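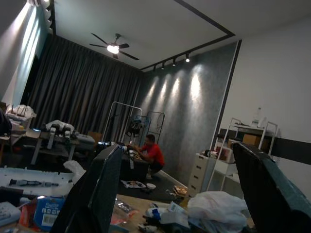
Fig. 1. Wrist view across the worktop, both fingers in shot.

Week 7 notes: which camera should the policy listen to?

Right, so last time we left the policy with all its cameras glued together into one long vector, and I promised I'd tell you why I don't much like that. The short version is that the views aren't equally useful at every moment, and a plain join has no easy way of saying so.

Think about a sorting job on a messy table. While the arm is still travelling, the head view does most of the work, as it shows where the things are and what's in the way. Once the fingers close in, the arm itself hides the target and you want the wrist view instead.
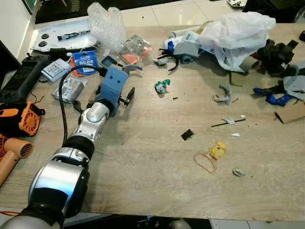
So Sidra Bajwa and I tried a very small fix, which we call Fillura (sorry, I was tired). Each view gets a weight between 0 and 1, worked out afresh at every time step from that view's own features. The weights are scaled to add up to 1, then you sum the weighted features and carry on as before. It's about 40 lines of code — have a go before you peek at mine!

We trained on 3000 demonstrations, with 6 held-out tasks for testing. Fillura beat the plain join on all but one of them. The one it lost was bag opening, and I still can't tell you why. Jucélia Furtado thinks the weights flip too quickly and wants to smooth them over time. Try that in the lab if you fancy it.

One warning. A wrist view can be nearly useless for long stretches, and the weight ought to drop when it is. Plot it and check. Ours stayed stubbornly high in dark views until we added random dimming to the training images.

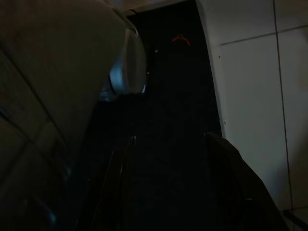
Fig. 3. Wrist view with one finger filling much of the left half and a dark opening beside it.

For the lab: plot both weights for one full run, mark where they cross, and bring the plot with you.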